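两指夹爪从料箱里抓杂物，靠箱壁的东西总是夹不起来，求支招

发帖：Tamás Vincze
版块：自制与改装 > 机械臂
标签：夹爪 料箱 抓取 标定

各位好，潜水很久，终于轮到我来丢人了。

情况是这样。我们几个人合租了一间共享工坊，在角落里搭了一套从箱子里往外捡东西的机械臂。目标很朴素：前面的箱子装一堆杂物，臂一件一件夹出来，放进后面那个箱子。箱子是灰色的，前后挨着，用夹钳固定在木台面上。前箱底是裸金属，后壁我贴了一块白板，当时觉得这样背景干净，视觉会好做。

控制器是Hernent的，夹爪是两指连杆式，相机固定在支架上，从旁边或上方对着箱子拍。抓取点的计算是我自己写的，写得不怎么样，但能跑。东西放在箱子中间的时候成功率很体面，体面到我已经给家里人演示过了。问题全在边上：只要物体离箱壁近，夹爪要么蹭着壁下去，要么在物体上方犹豫一阵，然后很有礼貌地夹一把空气回来。
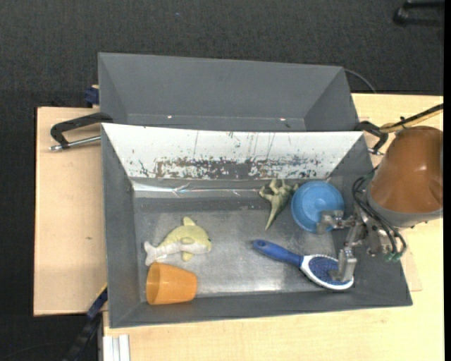
我试过把箱壁的避让距离从10毫米改成3毫米，结果夹爪开始磨白板，磨得很认真，板面已经掉渣了。改回10毫米，它又不肯靠近，宁可原地报“无可行解”。中间值也试了，两种毛病各来一半。

另外还有几个现象，不知道有没有关系：

一、深蓝色的东西比浅色的难。梳子这种一头粗一头细的，算出来的抓取点老往梳头上跑，夹上去就滑。
二、躺倒的杯子，朝向不同，结果差很多。杯口对着箱壁的时候基本没戏。
三、毛绒玩具反而最省心，随便捏哪儿都能起来。我现在怀疑自己做的其实是一台抓娃娃机，而且比商场里的还大方。
四、下午灯一开，箱底反光，深度图上就多出一块洞。

预算有限，别劝我换臂。合租的Fanni Major已经劝过了，她的原话是“换个人也行”。

补充：标定是八月做的，之后支架被人挪过一次，挪的人说“就一点点”。

Essam Kamel
回复

先别碰避让距离，从你最后那句补充开始。

支架“就一点点”，在相机这头是一点点，到箱底就未必了。你在中间抓得好，是因为中间有余量，偏几毫米夹爪照样包得住。靠壁的地方没有余量，误差全摊在你面前。你那块白板替你做了检测，掉的渣就是测量结果。

顺序我建议这么来：

先重新做手眼标定，做完把支架螺丝点上漆线，以后谁动过一眼就看得出来。标定点不要只取箱子中央，四个角和贴壁的位置都要有，高度也要分两层，一层在箱底，一层在箱口。

然后验证。找根尖的东西装在夹爪上，让它去点箱底的几个记号，用尺子量差多少。角上能稳定在2毫米以内，再来谈避让距离。不到这个数，你改什么参数都是在调心情。

第三步才是碰撞模型。多数人偷懒，把整只夹爪包成一个大方盒子去和箱壁做检测，我猜你也是。你的连杆张开时往两边撑出去，外廓比指尖宽得多，方盒子一套，靠壁的姿态当然全被判死刑，于是“无可行解”。把手掌、连杆、指尖分开建，各包各的，你会忽然多出一大批解。连杆的外廓会随开口变化，这个别忘了算进去。还有，箱壁是斜的，模型里别画成直的。

张开量也要改。不要每次都张到最大再下去，按物体宽度加一点余量就够了。靠壁时让两指的开合方向和箱壁平行，这样没有哪根手指需要往壁和物体的缝里挤。这一条改起来大概就十来行代码，见效最快。

梳子的问题是你的打分函数喜欢面积大的地方。给宽度加个上限，再奖励两侧表面接近平行的点，它自己会跑到柄上去。

躺倒的杯子，杯口朝壁的时候别去夹杯口那圈，夹杯身中段，方向横着来。杯身有锥度，光滑的指尖容易往细的那头溜，贴一层薄硅胶。

反光我没有高招。在灯前挡一张描图纸，或者箱底铺块哑光的垫子。铺完记得重设箱底高度，我有一回没设，夹爪往垫子里扎了一个下午。

Boglárka Tóth
回复

楼上说得很全，我只补一个土办法：推。

靠壁实在没解的时候，让夹爪并拢，从物体和箱壁之间稍微宽的那一侧伸下去，往箱子中间拨一下，再重新拍照、重新算。我在Flotex的旧控制板上就这么干，代码丑得不能给人看，但空抓少了一大半。拨的距离别贪，太远会把别的东西顶到对面的墙边去，然后你就有了一台自动把杂物从左墙搬到右墙的机器，我见它很投入地干了两圈。

记得设次数上限，同一件东西最多拨3次，还不行就跳过去抓别的。抓走几件之后局面变了，回头再看它往往就能抓了。

拨的时候速度降下来，力矩限制也调低。我第一次没调，一只塑料杯飞到隔壁工位，Máté Csonka至今拿它喝咖啡，不肯还。

白板那事，我会换成哑光灰的，蹭了也不心疼。颜色接近箱壁没关系，你靠的是深度，又不是靠漂亮。深色物体看不清就把曝光加长，拍两张不同曝光的合起来用，静态场景，慢一点没人催你。

Máté Csonka
回复

换吸盘。

杯子是我洗干净的，算我的。

Tamás Vincze
补充回复

按Essam说的量了。中间差不到2毫米，靠右后那个角差了将近一指宽。我已经去找挪支架的人谈过，他现在承认是“两点点”。

碰撞模型确实是一个大方盒子，请不要再提这件事了。

拆成几块之后重跑了200次，靠壁的空抓明显少了，没具体统计，只记得中途我敢去倒水了。梳子现在夹柄。杯口朝壁的还剩一些顽固的，打算加上Boglárka的拨一下，限速先写进去，杯子我只剩这一个。

吸盘试了，吸毛绒海豚，声音很大，海豚没动。

还有一个问题：夹爪上那几根黑色软管，腕部转到某些角度时会绷得很紧，大家一般是在路径规划里限制腕部转角，还是直接把管子留长一截？我怕留长了又去扫箱子里的东西。

Essam Kamel
回复

两样都要。腕部转角设软限位，抓取姿态差180度对两指夹爪来说是一样的，挑离当前角度近的那个，大部分绕管就没了。管子留一个弧，用魔术贴往小臂上固定，别用扎带勒死，你还会拆很多次的。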